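Section 4. Handling soft goods with the hand-held gripper: rules of good practice

4.1 Scope

The rules in this section apply to anyone recording bedding, towels or clothing tasks with the Stokano hand-held gripper in a private home. They do not replace the electrical and mechanical warnings in Section 2. Sites working under the Wutanmont house agreement must also follow Annex B. Where the two differ, the stricter rule applies.

This issue replaces the one dated March 14, 2020. Questions about the rules go to Heike Hagedorn (procedures) or Anum Baloch (site safety).

4.2 Before you start

1. Check that the householder has signed form 409 and that the room is listed on it. A signature for the house as a whole is not enough.
2. Remove letters, photographs, medicines and screens from view. If an item cannot be moved, cover it with a plain cloth.
3. Open and close the fingers fully using the trigger. They must meet along their length without a gap at the tip.
4. Wipe the finger pads with a dry, lint-free cloth. Do not use fabric softener sheets, as they leave a film.
5. Route the cable on the side away from the work. Leave enough slack for a full arm's reach.
6. Take off rings, watches and loose bracelets.

CAUTION: Keep your free hand clear of the fingers whenever the trigger is under load. The fingers close faster than they open.

4.3 Gripping and moving a cloth

1. Stand square to the bed with both feet on the floor. Do not kneel on the mattress.
2. Approach the cloth slowly, with the fingers open and the gripper body held level.
3. Take hold of a single layer wherever possible.
4. Close the trigger until the cloth is held. Stop there.
5. Lift clear of the layer beneath before moving sideways.
6. Lower the cloth, open the fingers fully and withdraw in a straight line.

NOTE: A pull of more than 200 g on the Wusiter spring gauge usually means that a second layer has been caught. Release and start again.

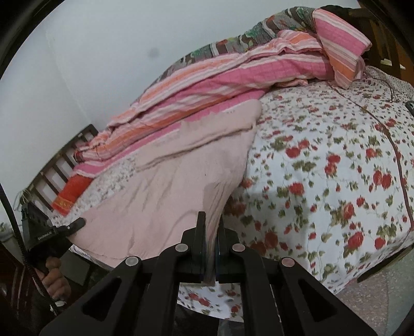 4.4 Choosing a grip point

The grip point decides how the cloth behaves for the rest of the move, and most rejected recordings can be traced to a poor choice at this stage. On a hemmed sheet, use the hem. On a soft blanket, take the edge and let it gather into a narrow bunch between the two fingers, as with the pink one, so that the load is shared by several folds. Keep the grip well forward on the fingers — cloth pushed down into the body of the gripper may catch on the framework. When other bedding is stacked behind the working piece, as the striped layers are, pull away from the stack and check that none of it follows. Patterned sheets and quilts need not be changed for plain ones.

Do not grip:

— buttons, zips, cords or trimmings;
— torn or frayed edges;
— electric blankets, whether plugged in or not;
— any cloth the householder has asked you to leave alone.

4.5 If the cloth snags

1. Stop moving. Do not pull harder.
2. Release the trigger and let the fingers open by themselves.
3. If the cloth does not drop, support the gripper with your holding hand and free the cloth with the other. Work from the finger tips back.
4. Check the pads for caught threads.
5. Mark the recording with code 69. Do not delete it.

CAUTION: Never cut cloth away from the gripper without the householder's consent. Damage of any size must be entered in the Butt logbook before you leave the site.

4.6 After the task

1. Return the bedding to the state agreed on the form. Unless the form says otherwise, this means folded and left on the bed.
2. Lock the trigger and coil the cable loosely.
3. Clean the finger pads again before moving to another household.
4. Ask the householder to initial the form and leave them the second copy.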